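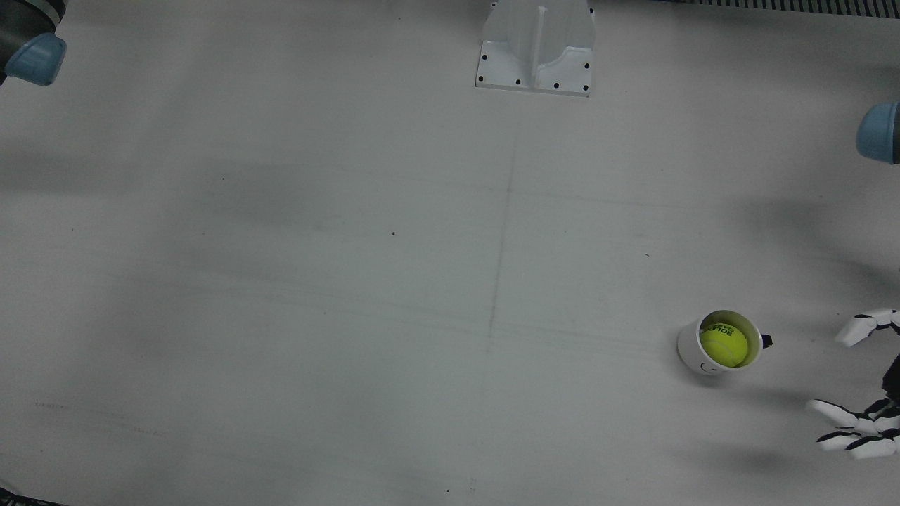 **Can the table be used for drinks as well as for bench work?**

The top is suitable for cups, mugs and small hand-held items in daily use. Spills should be wiped up with a soft cloth soon after they occur. Pans and other items taken directly from a stove must be placed on a mat.

The Bastlow is the large white table in the Catico range of furniture for shared workrooms, study rooms and test spaces. It is made to order by Wróbel and supplied through Driten. The table is intended for rooms in which several activities take place in the course of a day and where a plain, light surface helps users to see what they are working with. Small objects such as cups and balls stand out clearly against the matte white top, and the finish limits glare from ceiling lights.

The top is made in two panels, which are fitted side by side and meet at a narrow seam. Each panel may be lifted and replaced separately. Institutions that need to move the table through a standard doorway are advised to remove both panels before moving the base.

Fine dust and specks show readily on a white surface. Purchasers who prefer a darker top should contact Driten before placing an order, as the color cannot be changed after production has begun. 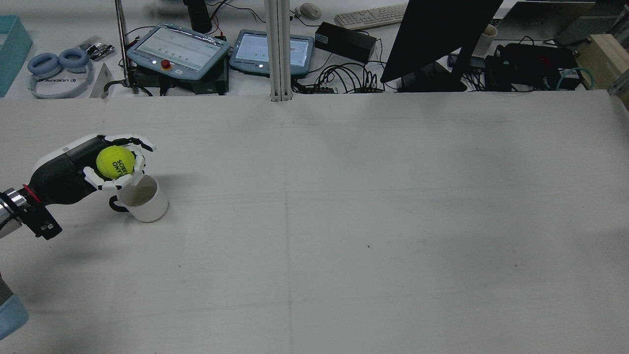 ## Placing the Table in a Room

The table may stand alone or in front of an existing workbench. Where a bench is already present, it is good practice to keep headphones, boxes, loose parts and papers on the bench and to reserve the table for the task at hand. The back edge is straight and carries no raised lip, so the two surfaces may be set close together.

The floor should be level. Each leg is fitted with an adjustable foot, and the feet should be checked again seven days after assembly, when the base has settled under its normal load. Rolling objects such as tennis balls will show quickly whether the top is level, and many users find this sufficient as a first check. A spirit level should be used for the final adjustment.

Work that involves lifting items and setting them down again, including sorting exercises and cup-and-ball tasks, is best carried out well inside the front edge.

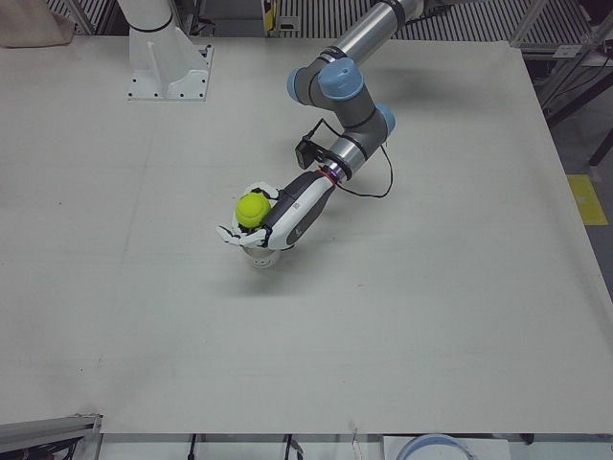 Purchasers should also allow enough clear floor for users to stand on both long sides. Chairs with armrests may not fit fully beneath the table, and the seat height should be confirmed before an order for matching chairs is submitted.

## Care and Cleaning

- Wipe the top with a damp cloth and mild soap, then dry it.
- Remove light scuffs with a white eraser or a soft, damp sponge.
- Do not use scouring powder, steel wool or solvent.
- Clean the seam with a soft brush. Water should not be left standing in it.
- Lift cups and equipment when moving them. Grit beneath a base can mark the finish.

## Power and Cables

The table is supplied without electrical fittings. Power strips should be mounted clear of any area where drinks are placed, and spare cable should be coiled and tied. Laptop chargers and network cables should be routed along the rear of the table so that they do not cross a walkway.

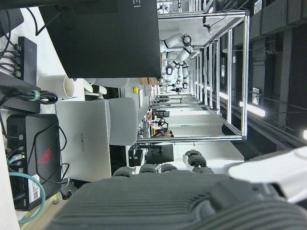 *Closed laptop and paper cup, with gray office chairs beyond.*

## Ordering Information

| Item | Detail |
|---|---|
| Range | Catico |
| Model | Bastlow |
| Manufacturer | Wróbel |
| Supplier | Driten |
| Finish | Matte white |
| Top | 2 panels |
| Price | $585, excluding delivery |
| Production time | 30 working days |

Replacement panels are sold individually. The order number of the original table must be given with each request, as small differences in shade may occur between production runs.

Written inquiries regarding quantity orders and delivery to upper floors should be addressed to Teresa Borkowska, Institutional Sales, Driten. Orders intended for delivery in June should state the preferred week and the name of the person who will receive the goods.

Page revised 2018-04-12.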